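Robots on the Pack Line — Staff FAQ
Relwood site, updated 18 March 2026

Questions that came in after the all-hands, plus a few from the box by the break room. Answers from Asuka Noguchi (line planning) and Emil Lanz (shift lead, packing). Will add more as they come.

What is going in?
Two robot arms at the end of the pack line. They pick small goods from the tote and put them in the carton. Power strips first, then adapters, then the short extension cords. Supplier is Cirer, same people who did the labeler.

Am I losing my job?
No layoffs tied to this. That's in writing, ask Emil for the letter. Jobs do change. Six of the packing spots become four packing and two cell operator. Anyone moved keeps their hourly rate and their shift.

What does a cell operator do all day?
Clears jams, swaps totes, checks cartons, restarts the arm after a stop. Also decides when to pull a product off the robot and run it by hand. Less lifting, more walking. Some people on the trial found it boring by mid-shift, so we're rotating every 2 hours.

Who teaches the arms?
You do, mostly. Packers who sign up spend part of a shift at the table doing the picks with the hand-held gripper, same as they'd do with their own hands only slower. The arm learns from those recordings. Awuor Kariuki runs the sessions and the sign-up sheet.

Why the power strips first?
Because they're the worst ones. The body is easy, long and flat. The cord is the trouble — it goes wherever it wants and the arm has to learn to leave it alone or tuck it. Pick it up by the body, not by the cord. Same thing we tell new hires.

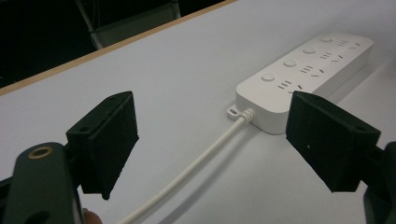 So please vary it. Strip straight, strip at an angle, cord left, cord right, cord underneath. If every recording looks the same the arm gets good at one thing and drops the rest.

How many picks do I have to record?
No quota. Sessions are 30 minutes and then you're back on the line or on break. Last round gave us 113 usable recordings, Awuor wants more than that before October.

What if I drop one or fumble it?
Leave it, say so, do the next one. Bad ones get taken out later. Don't redo it in a rush.

Do I get paid for it?
Yes, normal rate, counts as hours worked. If it runs into your break you get the break after. Tell Emil if you don't.

Is the recording used to rate me?
No. Recordings are filed by product, no names. Supervisors don't get them. The rule is on the board next to the time clock, signed by Valentin Egger.

My wrists hurt after the session.
Stop and tell Awuor. The gripper is heavier then it looks and it's not built for small hands. A lighter one is on order. You can drop off the list anytime, no questions.

Will the line go faster?
Not at the start, probably slower. The target for hand packers does not go up when the arms come on. If it ever gets looked at again the shift reps are in the room.

Can I walk past the arm while it's running?
Outside the yellow line, yes. Inside it, only with the cell stopped and your lock on. Everybody, incl. office.

Who do I ask?
Shifts and pay — Emil. Recording sessions — Awuor. Anything about the arms themselfs, Asuka, extension 46.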